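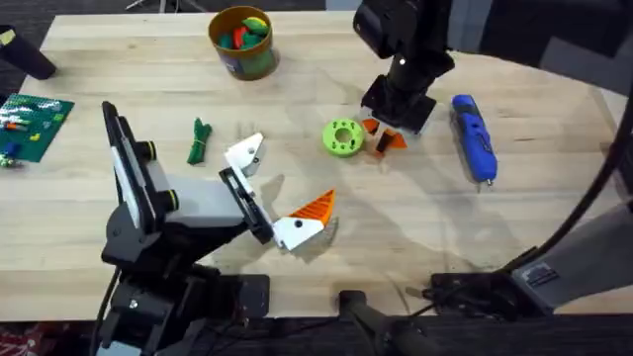 A tabletop in light wood with a butcher-block grain.

Home News Materials Standards Events Archive

Print this article | E-mail this article

Pranley tightens moisture limits for solid wood tops

14 Mar 2022

Panel supplier Pranley has revised the moisture rules for its edge-glued tabletops and worktops. The new specification takes effect in July and applies to all panels shipped from the company's finishing plant and from its warehouse at Badau. Orders already confirmed will be completed under the current terms unless the buyer asks for the change.

The main revision concerns the spread of moisture content inside a single panel. Until now, Pranley set a target for the panel average and left the individual strips to the sawmill. A panel could pass with one strip at the dry end of the range glued to another at the wet end. Under the new document each strip is measured before it goes to the glue line, and a strip that differs from its neighbor by more than 3 percentage points is pulled and sent back to the conditioning room.

"The average was telling us very little," said Dougal Kerr, who wrote the revision. "Two panels with the same average can behave very differently after one heating season. The step at the glue joint depends on the difference between the two strips, so we now measure the difference."

The change follows a review of returned goods. Pranley examined claim records for 3892 panels and sorted them by type of defect. The largest group was for raised joints, where one strip stands slightly higher than the next and can be felt with a fingertip. Cupping was second. End splits, open glue lines and surface checks made up most of the rest. The company has not published the breakdown by species.

Raised joints are usually a drying problem. Wood gains and loses moisture until it is in balance with the air around it, and it moves across the grain as it does so. A strip that was wetter than its neighbor on the day of sanding will shrink more once the top is in a heated room. The two surfaces were level when they left the sander and are no longer level a few months later. A thicker coat of oil or lacquer slows the movement and does not prevent it.

Strip orientation also matters. Flat-sawn stock moves more across its width than quarter-sawn stock of the same species, so a panel that mixes the two can develop steps even when the moisture readings are close. The revised specification asks operators to group strips by grain direction where the supply allows. It does not make grouping mandatory. Kerr said a strict rule would have caused too much waste in the shorter lengths, which go mostly into butcher-block tops with staggered end joints.

Changes at the mill

Most of the blanks used by Pranley are sawn and kiln-dried by Kļaviņa, which will carry out the first round of measurement. Gediminas Sproģis, kiln manager at Kļaviņa, said the drying schedule itself will be altered very little. The final conditioning phase will be lengthened. In this phase humidity in the kiln is raised again so that the drier boards take up some moisture while the wetter ones continue to lose it.

"The kiln gives you a stack with a range in it, and the range is wider than most buyers think," Sproģis said. "Boards at the edge of the stack see more air. Boards with heartwood dry more slowly. You can narrow that, but you pay for it in kiln time."

The mill is adding 22 hours to each charge to cover the longer conditioning phase. After unloading, the stock is stickered and held under cover for 13 days before it is ripped into strips. Sproģis said the holding period matters as much as the extra kiln time, as the core of a thick board lags behind its surface and a reading taken straight after unloading can mislead.

Readings will be taken with pin meters, corrected for species and wood temperature. Pinless meters will remain in use for quick checks on the line. They scan a larger area but are affected by density, and their readings will not be accepted as grounds for passing a strip that has failed the pin test. Meters are to be checked against oven-dried samples at the start of each production batch.

Adhesive and pressing

The glue line is unchanged. Pranley will go on using its Patia adhesive system for interior tops, with the same spread rate and press time as before. A note has been added on open time in warm weather. If the shop is above the stated working temperature, the operator must shorten the interval between spreading and closing the press, and any strip that has started to skin over must be scraped and recoated.

Panels will rest flat after pressing before they are planed. Water in the adhesive swells the wood on each side of the joint, and a panel planed too early shows a shallow groove along every glue line once that water has left. The rest period was already in the plant's internal instructions. It now appears in the customer specification, so buyers who purchase unsanded blanks and finish them in their own shops are covered by the same requirement.

Storage and fitting

The revision includes a longer section on what happens after delivery. Panels must stay in their wrapping until they reach the room in which they will be used, or one with similar air. They should be stored flat on evenly spaced bearers, with the bearers aligned vertically if panels are stacked. A top must not be leaned against a wall for more than a short time, or laid directly on a concrete floor.

Fixings must let the top move. The document shows slotted brackets, with the slots running across the grain, and figure-eight fasteners as acceptable methods. Screws driven through tight holes in a cross rail are excluded, and a claim for splitting will be refused where they have been used. Metal frames are to be drilled with oversize holes and fitted with washers.

Both faces and all edges must receive the same number of coats. Leaving the underside bare is the most common fault found by Pranley's inspectors on cupped tops. Cutouts made on site, including those for sinks and cable outlets, count as edges and must be sealed before the top is fitted.

Price and labels

Each panel will carry a label on its underside with the batch number, the date of measurement and the highest and lowest strip readings. Buyers are advised to leave the label in place or copy the figures before coating. Pranley said list prices will rise by about 3 percent on tops and will stay the same on shelving, which is made in narrower widths and is exempt from the neighbor-to-neighbor test.

Two trade buyers contacted for this report said they expected longer lead times on wide panels in the first weeks. Kerr confirmed that wide tops will be affected first. Stock at Badau that was made under the old rules will be sold with the existing label and will not be remeasured.

The specification is available to account holders on request. A version for retail customers, limited to storage, fitting and coating, is being prepared.

Print this article | E-mail this article

This site uses cookies to remember your settings. By continuing to browse you accept their use.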